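Posted 11/09/2025

I'd been trying to get the owner of Monti to sit down with me since February, and when she finally said yes it was on the condition that I eat first. So I did (the bean soup, two bowls, no regrets) and then she pulled out the chair across from me and said, "Okay, what do you want to know?"

Mostly I wanted to know how a person ends up running a soup place in Koltness, a town with one stoplight.

"I was selling insurance," she told me. "I was good at it, too. But I'd come home and make these huge pots of soup and then have to call people up to come eat it." Her sister finally told her to start charging. She rented the old shoe repair shop on Etach Street, painted it herself, and opened with 18 seats. She still has 18 seats.

I asked if she'd ever thought about going bigger and she made a face. "A guy wanted me to open a second one over in Kandham. He had the building and everything. I drove out there and sat in the parking lot and thought, who's going to stir the pot here while I'm stirring the pot there?"

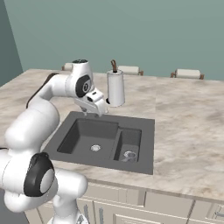
She keeps her recipes in a green binder that used to be her mother's, and she let me flip through it. There are 124 of them in there now, some typed, some on the backs of envelopes. I spotted one that just said "the Easter one, less salt" -- no ingredients at all. She laughed when I showed her. "I know what that means. That's enough."

What about prices? She went up 75 cents a bowl last winter and says she lost sleep over it. "One man came in, looked at the board, and left. I felt sick. Then he came back with his wallet. He'd left it in the truck."

We talked some about onions, which she has strong opinions on (yellow, always, and cook them longer than you want to), and about her knees, which are not what they were. She closes Sundays and most of August. I asked what she eats on her days off.

"Toast," she said. Then a couple of regulars came in wanting the lentil, and she got up -- I guess that was the end of the interview.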